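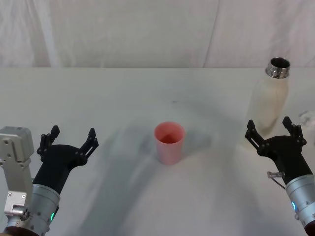 Bench 2, white top, white cloth behind. Scuffs near the middle still there.

14 Feb 2022

Glue day again. Entry is mostly about the hide glue, with a detour into paste, and a complaint about the kettle.

Where we left off: the Bucur ledger has its old boards off and its spine bare, and the text block is sitting under weight in the back room looking sorry for itself. 497 leaves, according to the pencil note inside the cover, and I've decided to believe the pencil note. Whoever bound it the last time used an animal glue so brittle that it came away in flakes like cheap toffee, which made the cleaning quick and the sweeping slow. I'm still finding bits in my cuffs.

Plan for the spine is a layer of wheat paste first, then Japanese tissue, then a second lining of linen stuck down with hide glue. Bogdan thinks the hide glue is sentimental and that I should use paste all the way. Bogdan Barbu has been right before, and he keeps a record of it. I'm noting his objection in advance so he doesn't have to write it in the margin.

**Glue tests**

Ran four batches on scrap linen and offcuts of the old board. All soaked in cold water overnight, all warmed in the small pot inside the big pot.

- Batch 1: Sallemik pearls, one part glue to two parts water. Far too thick. Set on the brush while I was looking for the bone folder. Brush is soaking.
- Batch 2: same pearls, one to three. Good open time, good tack, smells like a barn but a clean barn. Peeled a strip after it dried and the board tore before the glue let go, so more than strong enough.
- Batch 3: one to four. Brushes beautifully and soaks straight through the linen. Pretty stain on the other side.
- Batch 4: the Flokovow granules, one to three. Foamed. I don't know why it foamed. I skimmed it and it foamed again. Held well enough in the end, though the dried film is full of pinholes.

Batch 2 is the one to beat. "More than strong enough" bothers me a little. The lining ought to give up before the paper does, and a bond that tears board is going to win an argument with 19th-century rag paper if anybody drops the thing. Next round I'll try it cut with a bit of paste, half and half by volume, and see if it peels with some manners.

**Temperature**

The pot thermometer and the probe thermometer disagree by 4 degrees, and they've disagreed by 4 degrees since I bought the second one to check the first. I went with the probe, on the grounds that it cost more. Kept everything under 60 C. Batch 1 crept over for a few minutes when I took a phone call from Drutodthorpe, who wanted to know when they could have their ledger back and were told March. They asked which part of March. I said the later part.

The kettle is now scaled up so badly that it drops white grit into anything you pour from it. I used the filtered jug for all the glue water. Somebody with an opinion about tea could descale it and I would be grateful. Citric acid is on the shelf over the sink, next to the jar labeled "citric acid?" which I would not use.

**Paste**

Cooked one small pan of wheat starch, one part to five. Stirred for the whole time like a good person. Strained twice through the horsehair sieve. It came out smooth and glossy and I was so pleased that I made too much, so there's a tub in the fridge with a lid and today's job number on it – please don't put it behind the milk this time. It'll do for tissue repairs until it starts to smell sweet, then it goes in the bin.

Tried it on the first 10 leaves, which have the worst gutter tears. Tissue torn with a wet brush line, feathered edges, pasted out on the glass, laid down, blotted, weighted. Leaf 3 cockled a little at the tail. Will humidify and press again. Leaf 7 has an old repair made with what I'm fairly sure is stamp edging, complete with perforations. It's holding perfectly. I left it alone out of respect.

**Boards**

Measured for new boards: 84 mm too wide on the first try, which is what happens when you read the cut list for the other job. The piece will make two nice pamphlet covers. Second try fine. Grain runs head to tail on both, checked by flexing and then checked again by damping a corner, after last year.

**For next time**

- Half and half mix, linen to scrap, peel after a full night's drying
- Leaf 3 back in the press, check leaf 9 while in there
- New brush if the Batch 1 brush doesn't come back
- Ask Sallemik if they still sell the small bags
- Write to Drutodthorpe about whether they want the old label kept on the front board or mounted inside (I'd say inside, but it's their label)

Glue pot washed, hot water off at the wall, window left open a crack on account of the barn.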